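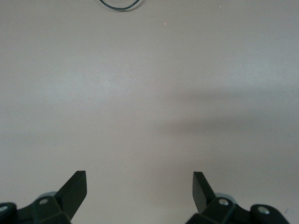
Fig. 3-1. Pale surface, cable at top.

3. Setting up a reading course in Prenus

A reading course in Prenus holds one primary text, the notes that go with it, and a schedule of sessions. The steps in this section use Plato's Republic, but they are the same for any dialogue or treatise in the Solheim text library.

Before you start

You need an organizer account. Readers who only have a member account can open a course and add comments, but they can't create one. If you plan to use a translation of your own, have it ready as a plain text file with the section numbers in place.

3.1 Create the course

1. Open the Library tab and select New Course.

2. Type a title. Keep it short, as it appears at the top of every handout.

3. Under Primary Text, choose the work and the translation. All members see the same translation by default.

Caution: Changing the translation later removes any comments attached to single words or phrases. Comments attached to a whole section are kept.

4. Under Citation Style, choose Stephanus for Plato, Bekker for Aristotle, or Plain for everything else. Plain uses book and chapter numbers where the text has them.

5. Select Save. The course opens with an empty schedule.

3.2 Divide the text into sessions

1. Select Schedule, then Divide Text.

2. Enter the number of sessions. The default is 14. A group that meets every other week may find 7 easier to keep up with, but the readings will be twice as long.

3. Check where each session begins and ends. Prenus splits the text by length and does not look at the argument, so a break can land in the middle of an exchange. In the Republic, check the division of Book I in particular - the talk with Thrasymachus reads best in one piece.

4. To move a break, drag the marker in the left margin to a new section number.

Note: Appendices and translator's introductions are left out of the count. To assign one, add it by hand as an extra reading.

3.3 Add discussion questions

1. Open a session and select Add Question.

2. Type the question, up to 200 characters. Longer background material goes in the Notes field, which holds 1000.

3. Link the question to a passage by selecting the passage in the text pane. Unlinked questions are listed at the end of the handout.

4. Set the question to Open or Held. Held questions stay hidden from members until the start time of the session.
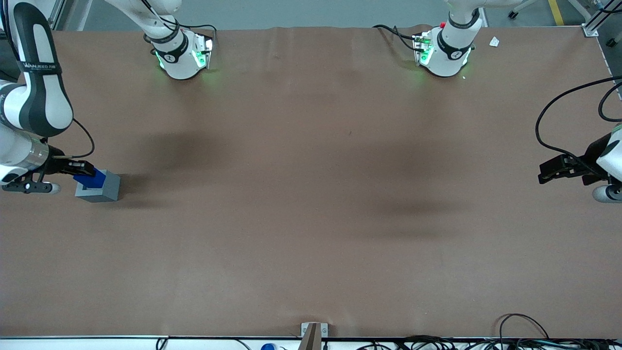
3.4 Print the handout

1. Open the session and select Handout.

2. Choose Full to print the reading with the questions, or Short to print the questions and citations only.

3. Check the preview for Greek terms. If they show as empty boxes, install the Orberg font set from the Downloads page and reopen the course.

4. Select Print or Save as PDF.

Note: Courses imported from Zitard keep their old page layout. To apply the current one, select Reset Layout before printing.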